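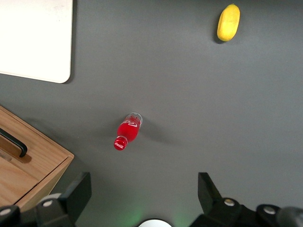
Figure 1. Bottle on its side between the fingers and the yellow object, seen from the wrist camera.

Handout 3: Evaluating a tabletop picking kit
Course: Practical Automation for Small Workshops
Instructor: Ilham Nasution
Revised 4 March 2019

Purpose of this session

We look at the Ferkico starter kit as a buyer would look at it. The kit has one arm, one two-finger gripper, a wrist camera and the Hotadus control software. The price we were quoted is 605 euros per month on a lease, with training paid separately. Please read the Lakent offer also before class, so you can compare the two.

What the wrist camera gives you

The camera moves together with the gripper, so both fingers stay at the bottom of the picture. This is useful when you check the alignment: in Figure 1 the gap between the fingers is below the bottle, but the bottle lies at an angle. To close on the body of the bottle, the wrist must turn first. The yellow object is farther away, near the top of the view, and it also lies diagonally.

The weak point is the limited view. The white board at the upper left and the wooden box with the black handle are only partly inside it. If your task needs the whole box, you must move the arm back or add a second camera. The seller mentions this on the last page of the offer – I would prefer it on the first.

Points to check in the offer

Grip. Ask for the widest opening of the fingers, in millimeters, and compare it with your own parts. A round bottle and a flat board are very different tasks for the same two plates.

Surfaces. Clear and glossy materials give reflections. The base of the bottle is transparent, and the software may place its edge wrongly. Ask to see a test with such an object.

Service. Ferkico promises an answer in 45 hours. Lakent gives no number. Bello Okoro will explain how to read a service clause, please bring your questions.

Spare parts. The fingers are sold only in pairs. Write down the delivery time.

Assignment

Write a recommendation of 200 words for a workshop which packs mixed small goods. Choose one offer and name one condition that must be changed before signing. Work in pairs if you like, but each student hands in a separate text. Send it to Torunn Wikström before the next session. Late work is accepted only by agreement with her.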